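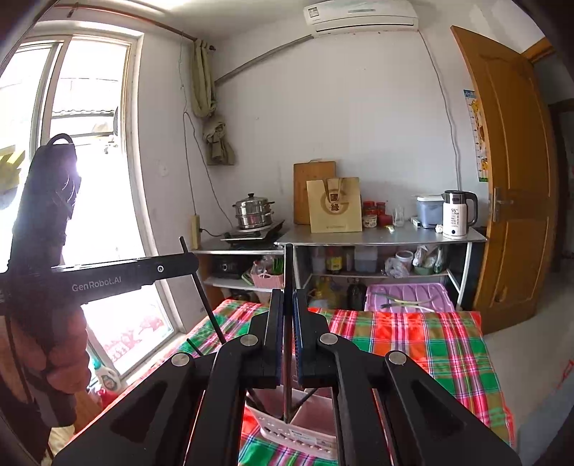 Liesbeth Vandenberghe, Children's Travel Writer
20 Jun 2026

Home | Places | Islands | Getting There | Kids' Pages

How does a car ferry work?

Some islands have no bridge and no airport. If your family wants to take the car there on holiday, it has to travel on a boat called a car ferry.

Grevska is a small island in a big lake. The ferry to Grevska is called the Pinano. It can carry 60 cars and 147 people, and the crossing takes less than an hour.

Getting on

Cars wait in numbered lanes beside the water. When the ferry comes in, a ramp is lowered onto the dock and the cars drive across it. Crew members in bright vests show each driver where to stop. Trucks usually go in the middle, where their weight helps keep the boat level.

Why doesn't it sink?

A ferry is wide and has a lot of air inside its hull – the hull is the bottom part of the boat. It pushes water out of the way, and the water pushes back up. As long as the load isn't too heavy, the ferry floats.

On the way

Drivers turn off their engines and put on the handbrake. On the Pinano everyone goes upstairs, where there are seats, toilets and a snack counter. You can stand outside on the top deck, but it gets windy even in July, so bring a jacket.

Getting off

The Pinano has a ramp at each end. Cars drive on at one end and off at the other – no reversing needed. Go back to your car when you hear the announcement, and stay buckled up until you have left the dock.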